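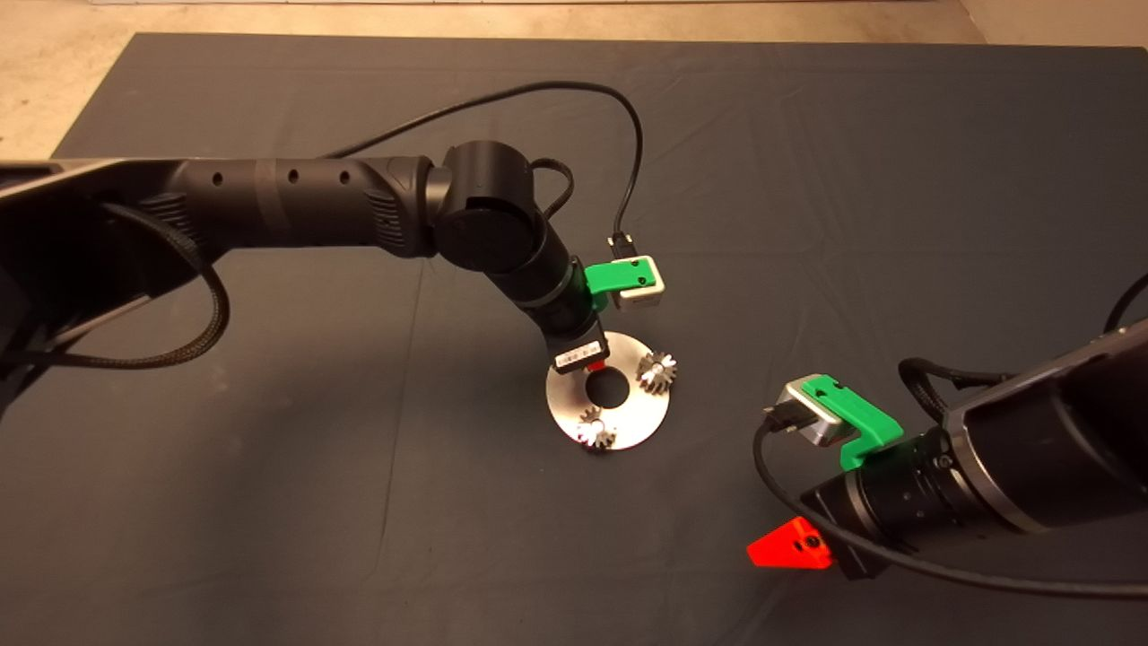 Readers of the Clarnimetti trade bulletin have argued that a work mat should be judged first by how flat it lies, and only afterwards by its thickness or colour. The view is widely shared in small workshops, although makers of mats tend to give more weight to wear.

A work mat is a sheet of fabric, rubber, cork or felt laid over a hard surface to protect the surface, the work, or both. It differs from a cutting mat, which is made to take the blade of a knife, and from a floor mat intended for standing on.

Materials

Fabric mats are light and can be folded for storage, but folding leaves lines that may take several days to drop out. Dark cloth is often chosen for small metal parts, which show up well against it. Rubber mats grip the surface beneath them and are easily wiped, though some kinds mark pale floors. Felt is quiet and soft but holds filings and dust. Cork is now less common.

Size and edges

There is no single standard size. The Adside pattern, long sold to repair shops, had rounded corners, as square corners were found to curl with use. Mats from Holtov were supplied on a roll 43 metres long and cut to order. Edges may be bound, stitched or left plain; a bound edge lasts longer but forms a slight ridge.

Care

Fabric mats are usually shaken out and brushed before washing. The Myung handbook advises drying them flat and away from direct heat, and replacing any mat in which oil has soaked through to the underside. Rubber mats should be rolled with the working face outwards.

See also: Anvil pad; Bench hook; Parts tray

Last revised 4 October 2020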